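Handout 3: Labelling and claims for gluten-free foods

Trandstead School of Food Studies

Students should read these notes before the December seminar. They cover the wording that may appear on a packet and the records a small producer is expected to keep. 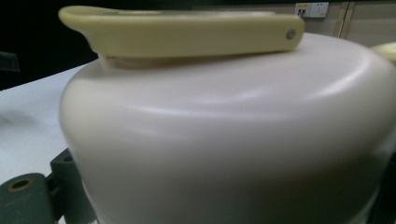 Notes prepared by the Module Leader, Food Labelling

A claim on the front of a packet must agree with the ingredients list on the back. Where a flour blend is used, each flour is named in descending order of weight. Flavour claims -- "tastes great", for instance -- are treated as opinion and need no laboratory support. Claims about fibre do.
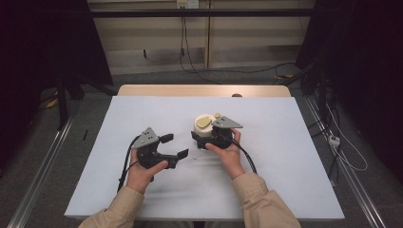 Merkomby asked whether a recipe change too small to alter the taste still requires new packaging. It does if the order of ingredients changes, and old stock should be recorded separately.

For the coursework, assume a producer making 4,000 packets a year in batches of 200. Prepare one label and one batch record.

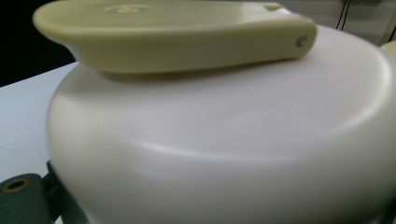 Fig. 3. Pale dome with a yellow-green piece on top.

The batch record should give the supplier of each flour, the delivery date and the cleaning log for the line. Marks are lost every year for records that leave out the cleaning log -- please check before submitting.
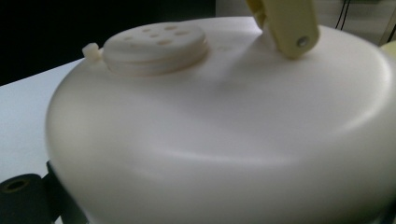 The label carries 50 marks and the batch record the same. Work is to be handed in at the Matubbar building reception, with a cover sheet attached.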